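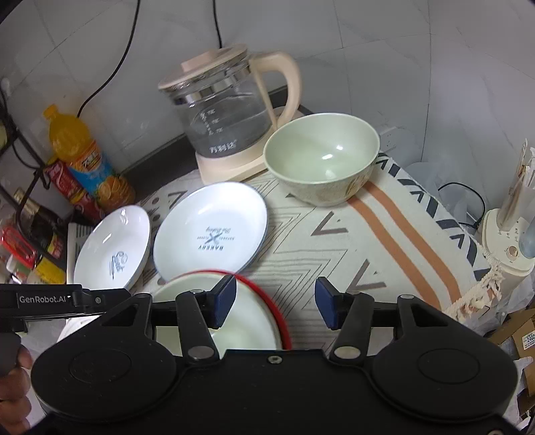 ## Unit 4: The Crowded Corner

Welcome back, everyone, and I hope you all found the new room (the sign on the second floor still says 293, so please ignore it, we really are in 315 until March). These notes go with the second half of the Home Kitchen Practice course at Grotbridge. They cover more or less what I said in class, plus a few things I ran out of time for, which happens to me every single term.

Our subject is the corner of the kitchen where everything ends up. You know the one I mean! There's a kettle, because the outlet is there, and then the bowls come to live beside the kettle, and a plate or two gets set down in front of the bowls, and before long you are lifting four things to get at one. I would like us to look at that corner with some kindness. People put things there for perfectly good reasons, and our job is to keep the reasons and lose the lifting.

### 4.1 Start with the kettle

The kettle decides where everything else goes, so we settle it first. Look at our corner with its glass kettle, cream base and wall outlet close by, and ask yourself what you'd have to move before you could pick up the jug by its handle and pour. In that corner a deep green bowl sits right up against the kettle on the handle side. It's a lovely bowl and I'd happily eat soup from it every night, but it wants a different spot.

My own rule is a hand's width of clear counter on the handle side, and more if children use the kitchen. Check these as well:

- The base sits flat, with no fold of cloth under one corner.
- The jug is seated squarely on the base before you switch it on.
- The cord has a clear run to the outlet and doesn't trail where a sleeve could catch it.
- Water stays under the maximum mark.

On that second point, if your jug ever looks a little tipped, lift it off and set it down again. Don't just push it.

### 4.2 Bowls, stacks and what goes inside what

Most of the questions I get are about stacking. The old advice is "big at the bottom, small at the top," and it's fine as far as it goes, but depth and rim matter just as much as width. A shallow dish carries a deep bowl quite well, so long as the foot of the bowl sits fully on the flat part. Two bowls with the same slope will sometimes wedge together, and if you have ever stood at the sink trying to part a wedged pair with soapy hands, you'll know why I go on about it.

Metal and ceramic in one stack is the case people argue over. I don't forbid it. I ask you to put a folded paper towel between them, and to lift when you take one out, never slide. Gray marks on a pale glaze often come from metal rubbing against it, and a little baking soda paste will usually shift them.

Plates and bowls with printing inside (a bakery name, a word in script) deserve a soft sponge. Keep the scratchy side for the pans.

### 4.3 The cloth underneath

A cloth softens the noise, catches drips, and cheers up a plain counter. It also hides crumbs and holds damp, particularly under a kettle, so it needs to come off and be shaken out every day and washed once a week. I wash mine warm with the dish towels. Smooth it from the wall outward when you put it back, and turn back any extra at the side where you won't be resting a bowl on the turn.

### 4.4 Bottles along the back

We'll spend a whole session on this in Unit 5, so only a few words for now. Sauces you cook with daily can stay out. Drinks can usually go somewhere else. Pill bottles should leave the kitchen corner altogether, please, for a dry and closed cupboard away from the steam. And turn the labels outward, it takes a minute and saves you a great deal of picking up and peering.
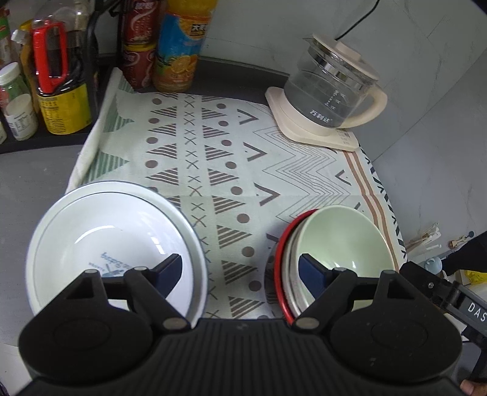
Gökçe objects to the rule about drinks, and I promised to put the objection in the notes. In a small apartment, the argument goes, the back of the counter may be the only spare shelf there is, and a juice bottle against the wall bothers no one as long as the cord behind it hangs free. I think that's fair. If the counter is your pantry, then keep the tall things to one end and leave the kettle end alone.

### For next time

Clear one corner at home, wipe it, and put back only what you used in the last two days. Write down what was left over and where it went. Half a page is plenty. The Larnar reading is on the shelf by the door, pages 70 and on, and copies can be borrowed overnight.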